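Altlow Tabletop Objects -- data card

Altlow is a collection of short recordings of everyday objects being handled on a table. It covers more than 1000 clips in 8 object groups. Clips and labels are kept in separate folders and share the same base names.

What is in the collection

The objects are the kind of thing that ends up on a desk or a family table: phones, boxes, toy blocks, cups, pens, small tools. Each clip has one main object, which is the one being handled. Anything else on the table is listed as background, even when it is the main object in another clip. Most clips were recorded in the Breline room, and the rest in the Thibodeaux room. The room name is stored in the field "room".
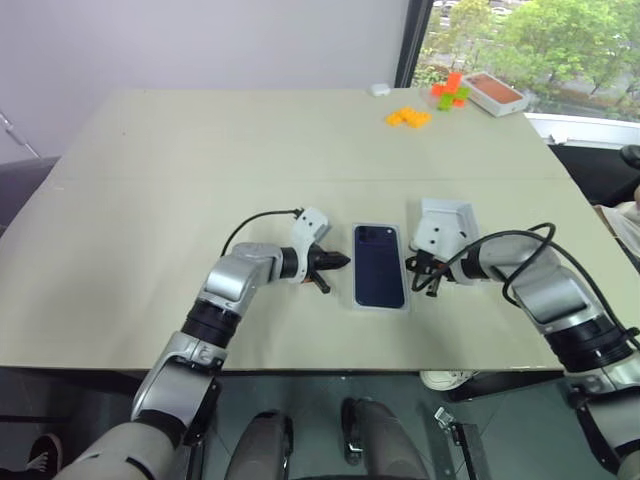
Labels are written by the object, with color and position added where they help tell two things apart. A phone in a case is labeled as one object, and the case goes in the notes field. For the dark blue phone in its clear case, the label is "phone" and the note is "clear case, back up". Toy blocks get one label per group, so the orange blocks lying on the table and the orange, green and red stack behind them are two entries. The white box with the copper-orange top is "box", with the top color in the notes.

Fields

clip_id -- unique, never reused
room -- breline or thibodeaux
main_object -- one label
background -- list of labels, may be empty
notes -- free text, lower case

Splits

The test split has 300 clips. Everything else is training data. A given phone or box may turn up in both splits.

Known problems

Background lists in the oldest clips are short and leave out small items. The labels "box" and "carton" were merged in version 2, but a few notes still say carton. Labels were made in Clandix and exported as plain text, so accented letters in the notes may be broken.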